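Mariann Mészáros thinks your walls are boring, and she would like to sell you something to put on them.

I went to see her because I don't believe in loud wallpaper. I lived with it as a kid, orange rings up the whole staircase, and I remember what my parents said while they were scraping it off. Mészáros has heard this story from other people. She designs for Harnel, a small firm that prints wall panels, and she says half the people who call her start by telling her what their parents had in the hall.

"They remember the color and they remember the steam," she says. "They don't remember that it was up for twenty years and somebody must have liked it."

The pattern she wanted to talk about is called Magyar. It has nothing Hungarian in it that I can find, and when I asked, she said it was named after a street. It is all loops inside loops, with thin dark lines between the colors, and it looks like a hiking map of a place where you'd get lost. She likes it best in tight spots: a box room, a booth, the three sides around a workbench. I told her a tight spot was the last place I'd put it.
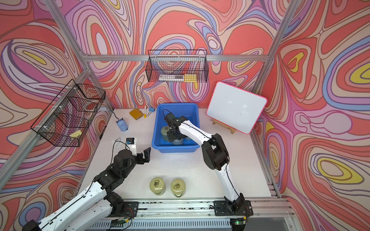 Photo: Harnel

Coral red, salmon, lavender, a blue she calls periwinkle, cream, and then those yellow blobs. Three walls of it, over a plain white work surface with a bright blue bin in the middle. My first question was where a person is supposed to rest their eyes.

"On the table," she said. "It's white. Your eyes go there and they stay there, and that's where the work is."

I don't buy all of that. White gets scuffed, for one thing, and this one has its share of smudges. If the idea is that the table does the calming down, then somebody has to keep wiping the table. Mészáros shrugged at this. She said people wipe tables anyway. I said she hadn't seen mine.

The bin I'll give her. I had expected a blue bin to vanish against a wall with that much blue and purple in it, and it doesn't. A solid block of one color holds up well in front of something busy. Her advice is to buy storage in the plainest shape and the flattest color you can find, and to leave anything with a print on it at the store. That was the most useful thing I heard all afternoon, and it would be just as useful to someone with beige walls.

Then there is the metal. The bars framing the walls are silver aluminum and nobody has tried to hide them. I asked if she'd have painted them.

"No. You need something straight. If everything curves, you feel a little seasick."

So it does make people feel seasick, I said.

"I said if."

Money was harder to get out of her. Panels are priced by the job, and she wouldn't give me a figure for a space this size. She did say that a full room in Magyar, put up by a fitter, can reach $2000. A gallon of decent cream paint does my spare room with some left over. Her answer was that paint doesn't get you a wall anyone asks about, and I agree, though I've never wanted to be asked about a wall.
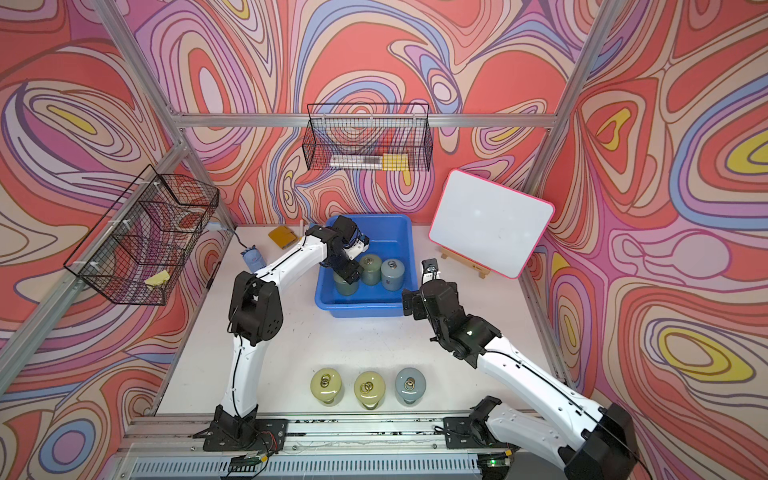
For a second opinion I called Máté Kiss, who hangs paper and panels for a living and has put up plenty of hers. He was kinder about the pattern than I expected and less kind about the corners.

"Flat wall, no problem," he said. "In a corner you've got a line coming in at knee height on one side, and it has to come out at knee height on the other. If the walls aren't square, it won't. And the walls are never square."

How much does it show?

"With stripes, you'd see it from the street. With this one I can be a little bit off and the customer won't find it. I will, but I won't tell them."

When I passed that along to Mészáros she laughed and said it was a selling point. I suppose it is. She also claims the pattern hides marks better than a plain wall does, and there I had nothing to throw back at her. Small dark lines everywhere are good cover for a dent.

What I couldn't get was any sign of how people feel after a few years with it. Harnel started selling Magyar last September, which makes the oldest wall less than a year old. She has mailed out 200 sample sheets and she doesn't know how many of them led to an order, or says she doesn't. She hasn't put it up at home either. Her own kitchen is done in Stenden, a much quieter print from the same range, gray on off-white.

"I look at Magyar all day," she said. "I want to make soup in peace."

I wrote that down and she asked me not to make too much of it.

She gave me a sample on my way out, a sheet big enough to cover a cupboard door. Tape it up, she said, leave it for two weeks, and don't decide anything before then. It has been up for nine days, next to the fridge. My daughter likes it. I've stopped noticing the coral and I still notice the yellow every time I go in for a glass of water.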